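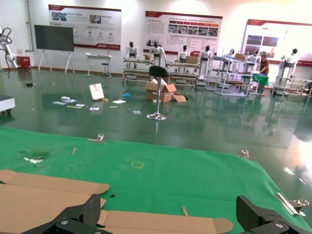 I bought a floor scrubber in July and I've been arguing with people about it ever since, so I may as well do it in writing.

My view is simple. Small outfits like mine should stop buying the biggest machine they can afford. We clean two shops and a church hall in Trastatstead, plus a dance studio on Mondays, and for years I lusted after the big walk-behind Tustum with the 70 litre tank. Everybody with a proper van seemed to own one. Then I borrowed one for a weekend and spent most of it trying to get the thing up three steps.

So I bought the little Arriaga instead, second-hand, for $1300. It has a 15 litre tank, the handle folds flat, and I can lift it into the hatchback by myself if I bend my knees and don't talk while I'm doing it. Yes, I fill it more often. In the hall I stop twice, and each stop takes as long as a kettle. The tap is right there!

The fellow at the shop told me I'd regret it because of the coverage. He had a chart. But coverage charts seem to be drawn for supermarkets, with long clear aisles and not a pram or a stack of chairs in sight. My biggest floor is 700 square metres and a good part of that is under pews (who scrubs under pews with a ride-on?). What I need is something that turns around in its own length and gets in behind the counter.

I'll give the big ones this – the squeegees are better. Mine leaves a thin line of water on the left side if the blade isn't sitting square, and I go back over it with a flat mop, muttering. Parts are slower to come too. I waited ages for a Tullska brush that was supposed to fit and didn't, quite.

Still, I'd rather mutter at a mop than pay off a machine that lives in the garage because it's a nuisance to load. If you're pricing one up, measure your doorways first, then your car boot, and ask for a loan of it over a weekend. Any dealer who won't lend you one doesn't get my money.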